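Curdale Campus
Automation for Small Operators
Unit 5 handout: Planning and budgeting for equipment

Welcome back! Last unit we got carried away with arms and grippers (good fun, and we'll get there again). Before anyone fills in a purchase request, though, we need to look hard at the job itself. Our running case is Ollham Lodge, a guest property that wants help with room set-up. The task is water bottles, handled two at a time.
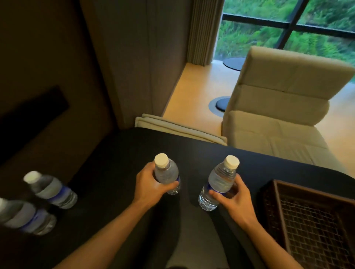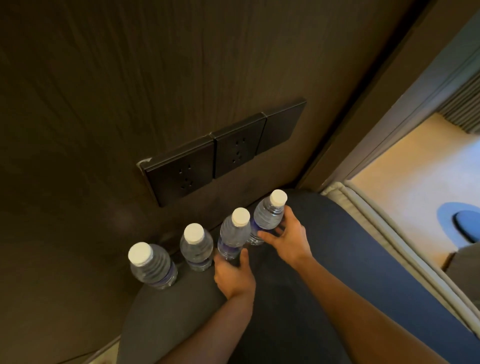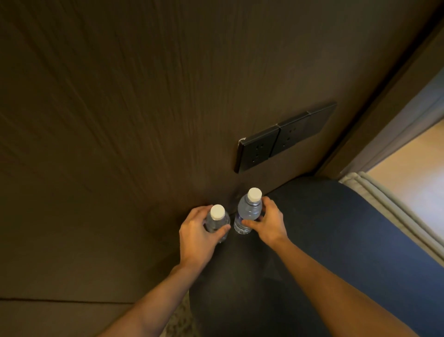 5.1 Start from the job

Write the task down as if you were training a new staff member. For Ollham it reads: pick up bottles from a table, including ones lying on their side, carry them, stand them by the wall under the power sockets. Simple enough until you start asking questions. How close to the wall? Does the row have to be straight? Which way do the labels face?

I love this part of the course, because every answer changes what you buy. A clear ribbed bottle is a tricky thing for a vision system to find, especially against a dark surface in dim light. A thin plastic wall wants a gentle grip, but a full bottle is heavy for its size and will slip if you're too gentle. Put both in your notes before you open a single catalogue.

5.2 One arm or two?

People use both hands without thinking about it. Two arms let you copy that directly, and the demonstrations are lovely to watch! They also mean a second controller, a wider base and more programming hours. For Ollham, work out both options and compare cost per room. If the slower single arm still finishes the rooms before check-in, it deserves a proper look.

5.3 Budget lines students forget

Spare finger pads. The Benavides catalogue we use in class lists them at $79 a pair.
Support plan. The Andadus quote in your folder is $149 a month, billed yearly.
Floor changes between rooms, door openings and furniture edges.
Charging: where it happens, and what gets unplugged to make space.
Staff time for the first month, when somebody will be standing beside the machine.
Freight and travel for the installer.

5.4 Before Wednesday's tute

Work in groups of 2. Bring a one-page task description, a draft budget with both options from 5.2, and a list of anything you'd need to measure on site. Rough figures are fine at this stage as long as you mark where each one came from. Colour coding is welcome.

Spare copies of the blank budget sheet are in the tray by the door.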